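How a Robot Learns to Grab

Print this page | E-mail to a friend

Hi! I'm Nhyira Opoku and I help out at the Plekcombe robot club. We're teaching our robot, Fumer, to pick up a paper cup. Sounds easy, right? Squeeze too hard and the cup crumples. Too soft and it slips!

So we show Fumer how. One of us holds a gripper (a two-fingered hand you carry around) and grabs a cup, over and over. We want 300 grabs by October, and my arm is already tired!
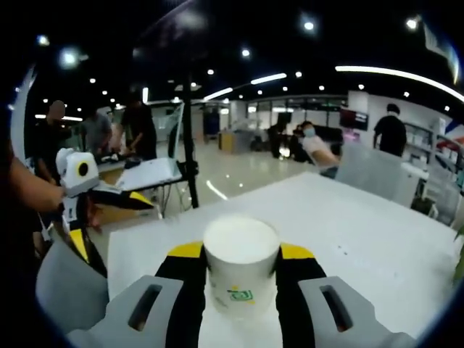
After that, Fumer studies all those grabs and has a go. Try it at home with kitchen tongs and a cup!

Comments (2)
Beaulieu6: I squished mine lol
Wenetti: can Fumer do eggs next??

Related
Why Robots Need Elbows
Build a Claw in 4 Steps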